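The Trouble With "Built to Last"

My neighbor Aldo Testa has a toaster he swears will outlive him. He may be right. He also had three others that didn't, and he doesn't bring those up.

I think about that toaster every time I read another piece telling us things used to be made better. The story never changes. Once there were craftsmen, then came cheapness, and now everything breaks by September. The proof is always an object that survived. A chair from 1890, still solid. Fine. Where are the rest of the chairs from 1890? They went to the dump or up the chimney, and they don't get written up.

I don't doubt that plenty of new stuff is junk. I bought a Fasta desk lamp that gave up in a few weeks, and the repair shop in Fendside wouldn't touch it. What I doubt is the cure being sold to us, which is to spend a lot more money. "Heirloom quality" is now printed on frying pans. Leone will sell you a canvas bag with a lifetime guarantee, and if you read the guarantee, it leaves out straps, zippers and "ordinary use." What else would anyone do with a bag?

Then there is the matter of looks. The ads for lasting goods show them spotless, or with a soft patina somebody put there on purpose. Real use is uglier than that. It leaves scrapes and gouges in the places that get hit, and it makes a thing harder to sell or show off, though it may have years of service left.
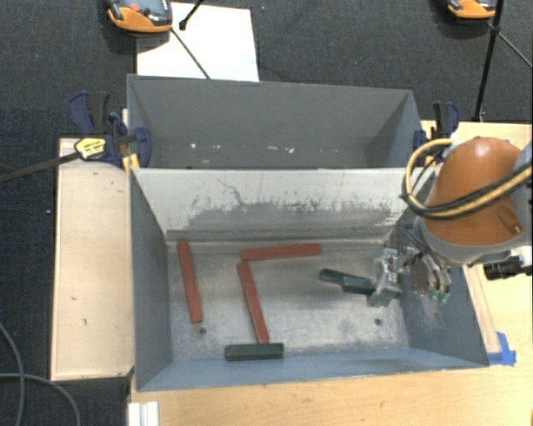 Scuffs and scratches on a pair of gray metal bins.

Ebony Tamihana, who has fixed small appliances for longer than I've been writing this column, told me she can't guess how long a machine will run by its price tag. She looks for screws. If the case is glued shut, she hands it back. She'd like the law to make companies sell spare parts at a fair price, and so would I, but I'd want to see the fine print first. Rarnotau already offers parts for its kettles. A new lid costs nearly as much as a new kettle.

So keep what works, and ask about parts before you pay extra for a promise. I asked Aldo whether he could get parts for the toaster. He said he'd never needed any.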